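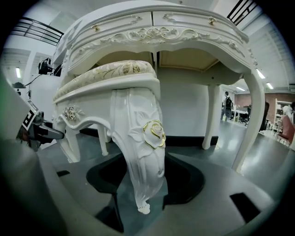 White vanity table with gold trim and its matching stool.

Pondard Furniture Reuse, progress report to the Gallardo Fund
Aug 22, 2019

Hi all,

I'm sending this a bit early as I'm away when the form is due, and I'd sooner you had it in plain words anyway. The short version is that we're in decent shape on furniture, behind on delivery, and very happy with the new storage (thank you, thank you!).

Since the grant started in March we've passed on 335 pieces to people moving into a first place or starting over after a rough patch. The target for this stage was 300, so we're ahead, though I should say that a lot of those were dining chairs, and chairs go fast. Beds and dressers are what folks ask for most and we never have enough of them. I've got 11 households waiting on a bed right now and I'd like to have that list cleared before I write to you again.

I used to be snooty about fancy bedroom pieces. I figured people wanted plain and useful, and I'd steer donors toward the thrift store on the corner if they offered me anything with curls and gold on it. I was wrong. People setting up a home want something pretty in it, same as I do, and the dressy stuff gets picked almost as soon as it's on the floor. So we take it now, as long as the drawers run and the legs are sound.
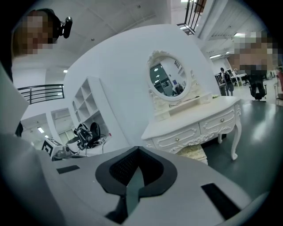 Delivery is the headache. We had planned on two vans and we've been running on one, as the second failed its inspection and the repair quote came in higher than the van is worth. Clirkora has been renting us a box truck by the day — a fair price, but it adds up, and it only helps if I can book far enough ahead. I'd like to move what's left of the repair line over to truck rental. It doesn't change the total. Could you let me know if that needs a form or if a yes by email will do?

The Dondum Street unit is working out great. It's dry, it has a loading door at the right height, and we're no longer stacking sofas on end in a hallway. The shelving took longer to put up than I'd said it would (my fault, I ordered the wrong brackets and had to send them back).

Still to do: get the mattress covers reordered, finish the pickup page on the website, and run 30 more deliveries out to the east side, where we've been thin all summer. The spending sheet is attached. The fuel line looks high and it is. Call me if you want to go through it, mornings are best.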